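Jurkdale Trash Notes
February 5, 2026

Okay, I took the public tour of the Closeck sorting plant and I have so many things to tell you about garbage. Thread!

Quick background for new people: I live in Jurkdale, I love municipal waste the way other people love trains, and Closeck is where everything from our blue carts ends up. Tours are free. Closed-toe shoes, long pants, and they lend you a hard hat and a vest.

You start on the tipping floor, where the Furtado trucks back in and dump. It is SO loud. The pile goes up higher than my garage and a front loader just nudges it around all morning like it's mashed potatoes.

First surprise: bags are the big villain. Plastic film wraps itself around the spinning discs that are supposed to let small stuff drop and carry cardboard over the top. They have to stop the line and cut it off with knives. By hand! Every shift!

So if you do one thing after reading this, please dump your recyclables into the blue cart loose. Bagged recycling gets pulled at the first station and a lot of it goes straight to landfill, with perfectly good cans inside.

Trash is the opposite. Bag your trash, tie it, love it. Loose trash blows all over the street when the truck arm tips the cart, and then it's in the creek. I pick up along the Estus Creek path and I can tell you when it's been a windy pickup day.

Liner opinions, as I have been asked for them (by two people, but still). Buy the size up from what your bin says. Fold plenty over the rim so the bag doesn't slide in the first time you scrape a plate. Skip the scented ones, they smell like trash wearing perfume.
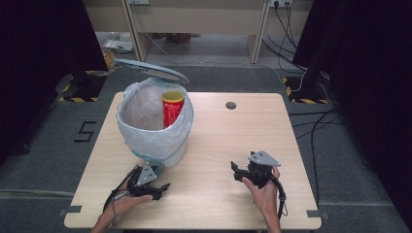

Jurkdale Trash Notes

Also, clear or whitish liners beat black ones for a shared bin, in my book. People see what's already in there and they toss more carefully. We switched at the community room and I stopped finding whole drink cans in the trash. Could be a coincidence! I'm calling it a win!

Back to the plant. After the discs comes the magnet, which is my favorite. A belt hangs over the main belt and steel cans just leap up to it. I made a noise. A kid on the tour made the same noise.

Then the eddy current thing for aluminum. Aluminum isn't magnetic, but a fast spinning magnetic rotor under the end of the belt makes currents in the metal, and the cans get flung forward over a gap while everything else drops. It looks like popcorn. I could have stood there until closing.

Numbers for the numbers people: our tour guide said the line runs 12 hours a day with 40 people across the shifts, and that the bale I was leaning on weighed 444 kilos. I stopped leaning on it.

Glass is the sad part. It breaks on the tipping floor, gets into the paper, and wears down the equipment. Closeck still takes it, but if you're near the Estus Street drop-off, take your jars there. They stay cleaner and it's a satisfying crash.

Now the question I get more than any other: "What about this weird package?" And yes, I brought my list to the tour and I asked every single one.

Pizza boxes: yes if they're empty, and a little grease is fine. Cheese welded to the lid, no. Tear the lid off and recycle that half.

Milk and broth cartons: yes here, since March of last year. Leave the caps on. Don't flatten them, because flat ones get sorted as paper.

Snack canisters: it depends on what they're made of, and that's the annoying answer. A lot of the tube-shaped ones for chips are a sandwich of paper, foil and plastic with a metal bottom, and the plant can't pull those layers apart. Ours treats them as trash. All-plastic tubs with a clean, hard body can go in the blue cart.
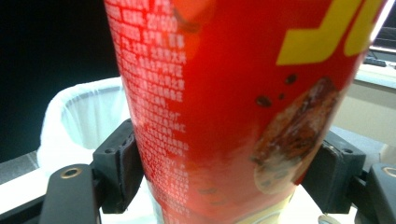

Tall red snack container with white Chinese text running down the side.

How to tell which kind you've got: look at the bottom first. Metal disc on a cardboard tube means mixed. Then tap the side, peek at the cut edge at the top, and look for a recycling mark near the small print. Imported snacks may use a different marking system from ours, so go by the material when you can't read the label.

And a mark doesn't promise anything anyway! The number in the triangle tells you the type of plastic. Whether anyone near you wants to buy that plastic is a whole separate matter. Closeck sells the 2s easily (milk jugs, detergent bottles) and struggles with foam.

Rinsing: you do not need to run the dishwasher for your peanut butter jar. Scrape it, swish a little water, shake, done. The guide's test was "would it drip on a cardboard box?" and I'm stealing that forever.

Things they have found on the belt, per the wall of shame in the lobby: a bowling ball, a garden hose (hoses are the worst, same reason as bags), half a canoe paddle, a wedding cake topper. The topper has been cleaned up and lives on the front desk.

Batteries, please, please, not in either cart. They get crushed in the truck and they catch fire. Furtado has a driver who had to dump a burning load in a church parking lot last summer. Tape the ends and bring them to the hardware store on Estus Street, there's a bucket by the key machine.

A few replies coming in already. Yes, shredded paper is a no in the cart, it falls through everything and ends up in the glass. Put it in your compost or take it to a shred day.

Yes, kids can go on the tour, eight and up. Yes, there's a gift shop, sort of: it's a table with magnets on it. I bought the one shaped like a bale.

Next tour I want to do is the compost yard. They have a turner the size of a bus and I've only seen it through the fence. Will report back!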